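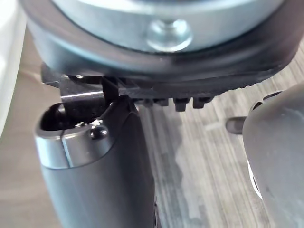 Bolt, band and rubbery rim, at close quarters.

Against the lifetime guarantee

By Yu-na Bang

I bought a kettle in August. It came with a lifetime guarantee, and I have been trying to find out whose.

My own, I assumed, which struck me as generous and slightly morbid. The small print, printed in a grey only a shade darker than the paper, says otherwise. The lifetime is that of the product. The kettle is guaranteed to work for as long as it works. On the day it stops, its lifetime is over, and so is the guarantee, and Tollberg of the nice cardboard box owes me nothing but its sympathy, which I have yet to receive.

I don't think this is a swindle. A swindle takes some effort. I think it's more that the word "guarantee" has been left out in the rain so long that the meaning has washed off. My parents had a twin-tub that came with a two-year guarantee, a card with a stamp on it, kept in the drawer with the fuses. Two years meant two years. In month twenty-five you were on your own and you knew it, and my father would get the back off the thing and swear at it in two languages until it went round again.

Now we have lifetimes, and promises, and peace of mind. My toaster, an Imico, has a "care journey". To join it I had to register within 23 days of purchase, upload the receipt, and create a password containing a symbol. I have thought harder about that password than I did about the toaster. When the lever stopped staying down I went back to the care journey and was offered a chat window, then a list of things to try (unplug it, plug it in), then 10 per cent off a new toaster. The whole trip took an evening. At the end of it I had the same toaster, with bread sticking up out of it.

The extended warranty is another matter, being the one sort you pay for. A young man at the till tried to sell me three extra years on a Hailu vacuum cleaner that he had, moments before, described as indestructible. I asked him which it was. He said a lot of people find it reassuring. I'm sure they do. I find it reassuring to be told by a salesman that the thing won't break, and much less so to be told it straight afterwards at a price.

What I'd like is modest. I would like the box to carry a number of years, in large type, beside the price. I'd like screws I can undo with a screwdriver I already own. I would like to be able to buy the small plastic bit that always goes first, without having to buy the large metal bit it's attached to. My neighbour has a Zustel mixer older than her eldest son, and last winter she replaced a part in it that cost less than the postage. She talks about that mixer the way people talk about a good dentist.

People tell me this would make things dearer. Probably it would. But I've paid for three toasters in the time my mother paid for one, so I am already buying the expensive toaster. I'm just getting it in instalments, with a new password each time.

The kettle is fine, by the way. It boils. I've kept the box.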